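29/09/2020

Laundry day in the new utility room, and I am far too pleased about it! 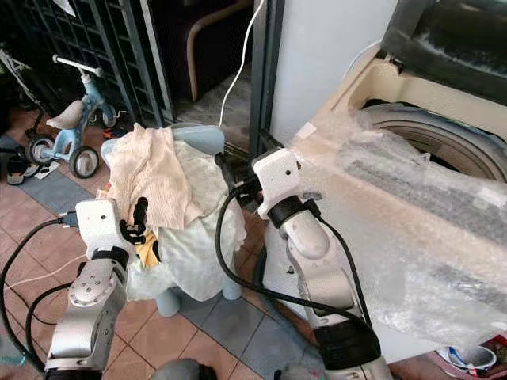
## Washing, at last

The machine still has its bubble wrap on. I know I ought to peel it off, but I rather like the crinkle when I lean on it, and there's more painting to come, so on it stays for now. The little light blue stool has become the most useful thing in the house. It's been a seat, a step, and today a place to heap the washing – the beige towel on top, the big pale minty cloth underneath, and that bit of mustard yellow poking out of the middle, which made me smile. I do love that yellow.

Two loads planned. The drum is bigger than the one we had at Gretau, where a single bath towel seemed to fill it, and I keep opening the door just to look in.

## The floor

Tiles! I can't get over having tiles in here. In June this was bare concrete and I was washing everything by hand at Stormont and carrying it home on the bus in bags. 76 tiles went down altogether (I have the receipt from Hladun, 236 with delivery, and worth every penny). They wipe clean in no time, and a dropped sock doesn't come up grey any more.

## Still to do

- a shelf for the powder and pegs
- a hook behind the door
- find the other pillowcase from the Vimier set, must be in a box
- airer, a proper one, with the fold-out wings

Beans on toast for tea. Going to do the towels first and then the bedding tomorrow if it stays bright.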